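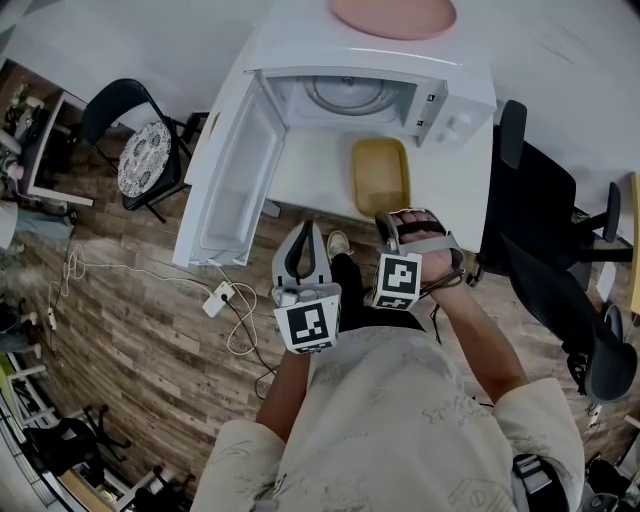 Quick one before I lose the evening. Kitchen tasks started in July and we're behind, mostly my fault, I wrote the task list too fancy. Divya Kaimal talked me down to short stuff: open, put in, take out, close. So it's microwave week. Door all the way open, yellow container on the table in front, a gripper on each hand, go. The marker blocks have to stay in view of the cameras or the hand track jumps and the whole take is junk. Learned that the slow way with the Nenham set.

Numbers so far: 42 takes, 39 kept. Two of the bad ones were me turning my wrist too far, third was a dropped file. Pretty happy with that. Last batch was nowhere near.

Things I keep forgetting —

Start with hands apart. If they start touching the policy learns some weird little clap.

Move the container between takes. Not by a lot, a hand's width. Rotate it too.

Don't rush the door. My fast takes look fine to me and train terribly, no idea why yet.

Cable on the right wrist, check it's not wrapped on anything before reaching in.

Breaks. Up to 2 hours and then stop, my grip gets sloppy and it shows up in teh data.

Unnithan (our training box, long story) is chewing on the first batch overnight. If the loss curve looks sane I'll do the same thing with a bowl, then maybe the dials, which I'm dreading. Tiny turns, fat grippers. Will post the curve when its done.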